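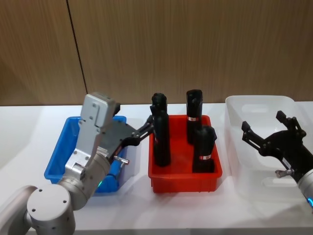 The two-arm sorting cell at Sonmont, with the left gripper on one of the black parts in the red bin.

September
By the cell maintenance desk, Sonmont

Many readers have asked what we were doing with the sorting cell during the first half of the month, when the sign on the door said "service" for so long. I will try to explain it in order. Some of it may be useful for the people in Gukham, where the same type of cell will be installed before winter.

The cell has two arms, one table and three bins. We call the arms Wan and Solen, after the names in the control software. Wan is the left arm and Solen is the right one. In normal work Wan takes the black parts out of the red bin and Solen works on the side of the translucent bin. The blue bin is for parts that must be checked again by a person.

The problem started small. Wan began to close its fingers a little too high on the part, and sometimes the part turned in the grip. At first we thought that the rubber on the fingers was worn, so we changed the finger pads. It was better for one shift and then it was the same as before. After this we looked in the log. The counter showed 3,830 grips since the last full calibration, and 1,345 of these were made after the table was moved to clean the floor behind it. The older grips were good. The drift was only in the newer ones, so the table was the first suspect.

When a table is moved and put back, it looks the same to the eye, but the arm does not know about it. Our table was turned a very small amount, and the far side was also lower. You cannot see this when you stand at the front. We put a level on it and corrected the feet first, before touching anything in the software. I want to repeat this point for Gukham: first the table, then the arm. If you calibrate on a table that is not level, you will do the whole work two times. We know it from last year.

After the feet were locked, we taught the bin positions again. For this work the speed of both arms is set low and one person keeps the stop button in the hand during the whole procedure. We start with the red bin. The arm goes to each part slowly, the fingers close, and we compare the height of the grip with the value in the table. We use the real parts with their labels on, not the plain metal pins which came with the cell. The pins are thinner, and the result was always too optimistic.

The black parts are not easy for a parallel gripper. The top is round and wider than the neck, so if the fingers come too high they slide, and if they come too low they can touch the neighbor part. We now let the arm close near the upper middle. When two parts stand close together, one in front of the other, the program must take the free one first. This rule was in the old version too, but somebody switched it off for a test and it stayed off. It is on again, and the setting is now protected with a password.

We also found one thing that we did not look for. The path of Wan passes over the blue bin to reach the red one. With the old height there was very little space between the gripper and the rim of the blue bin. It never touched it while we were watching, but there were small scratches on the rim, and they had to come from somewhere. The path is now higher. The cycle is a little slower for this reason - I think we can live with it.

Solen needed less work. During the teaching of Wan it waits on the right side with open fingers, and it must not move before Wan is back in the home position. We tested this lock separately. Then we cleaned its fingers, tightened the screws on the wrist and checked the cable.

For the final test we ran 200 cycles at low speed and 256 cycles at normal speed. At low speed there was no lost part. At normal speed one part was dropped back in the bin, and the arm took it correctly the second time. We accept this result, but we will look at the log again at the end of the month.

Some requests to all who work near the cell:

Please do not push the table, also not a little, to reach something behind it. If the floor must be cleaned, write to us the day before and we will be there.

Please put the bins back in their order, blue, red, translucent, from left to right. A bin of another color with the same shape is not a replacement, even if it fits.

If you see that a part turns in the fingers, write the time on the sheet near the door. The time is enough, we can find the rest in the log.

The new values for the bin positions are saved in the shared folder under Sonmont, with the old ones next to them for comparison. Colleagues from Gukham who want to see a calibration before they do their own can come to the next one. We plan to start at 8:30 in the morning, and it takes until lunch - bring shoes with closed toes.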